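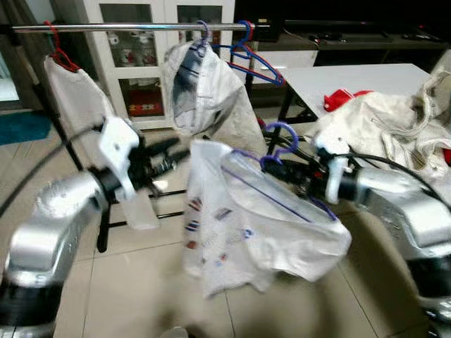
Grultik paid me back without a fight, says one reply to my last thread, and maybe you should have asked for a refund before calling the guarantee worthless.

Threads > School and Money > Test Prep
July, posted by the account owner, 9:40 pm

OK, fair point, and I'm glad it worked for you. But I never said they don't pay. I said the guarantee doesn't guarantee what parents think it does. Going through it again, slower this time.

The line on the Grultik sign-up page is "Your score goes up or your money comes back." Big type. Under it, in smaller type, is a link called "program terms." I printed the program terms.

First thing. The score that has to go up isn't measured against a real test your kid took. It's measured against the Grultik starting test, which they write and they grade.

My kid's starting test came out well below the real one from spring. Same kid, same month. I asked why and was told their test is "more rigorous." Sure. It also makes any later score look like a gain.

So a student can finish the course, sit the real exam, land exactly where they were before, and count as a success. No refund, and I assume they go in the happy column on the website.

Second thing. To be covered you have to finish every assignment on Ater, the practice site they use. Every one. If a quiz closes at midnight and you turn it in the next morning, the terms say the guarantee "may be void." May be. Who decides? Doesn't say.

Ater logs you out if you sit on a reading passage too long. Ask me how many quizzes we had marked incomplete because of that. I wrote to support and got a nice answer telling me to clear my browser history.

Third thing, and this is the one that bugs me. You get your money back only for the "instruction portion." The course cost us $793. The terms never say how much of that is instruction and how much is the placement fee, materials and Ater access. I asked for the split in writing. Still waiting.

To the person who got paid back: was it the whole amount? Really asking. If it was, I'll say so here.

Now the number everybody quotes at me. The flyer that went home in backpacks in Hirnberg says 1748 students improved. People keep sending me a photo of the flyer as if that settles it.

Improved compared to what? Out of how many? Over how long? A kid who went up by one point improved. A kid who would have gone up anyway after another semester of algebra improved too. If 1748 is out of a slightly bigger number, great, print the bigger number.

I emailed and asked for it. The reply said results "vary by learner" and offered me a call with an enrollment advisor. I don't want a call. I want the bottom half of a fraction.

Somebody will say Margaritis does the same thing. Yes, pretty much. I looked at them too. Their page says 3 out of every 4 families would recommend them, and the footnote says the survey went to families who re-enrolled. Well, I'd hope so.

What Margaritis does do is let you sit in on 2 sessions before you pay. That's worth more to me than a guarantee. You can hear whether the tutor explains anything or just reads the answer key out loud.

And no, I'm not against tutoring. The tutor we had through Grultik was good! Patient, on time, caught a mistake in the workbook and told us. I'd hire that tutor directly tomorrow. (Terms say we can't for a year. I read that part too.)

My gripe is with the sales page. A good tutor and an honest sales page are separate products and we got one of them.

If you're looking at any of these places before fall, some stuff I'd ask for by email, so you have it on paper — which test is the baseline, what part of the price is refundable, what happens with one late assignment, and how long you have to file.

On that last one: Grultik's window starts the day scores are released, not the day you see them. We were out of town. I'd missed a good part of it before I even logged in.

Also use your spring score. Send it to them up front and ask them to accept it as the baseline. They told me no. A parent in another group says they told her yes. I have no idea which is the policy.

Somebody just asked if the free library sessions in Hirnberg are any good. Haven't tried them. Going next month, will post what I find, good or bad.

Edit, 10:15 pm: the first replier says it was a partial refund, "most of it." Asked how much most is.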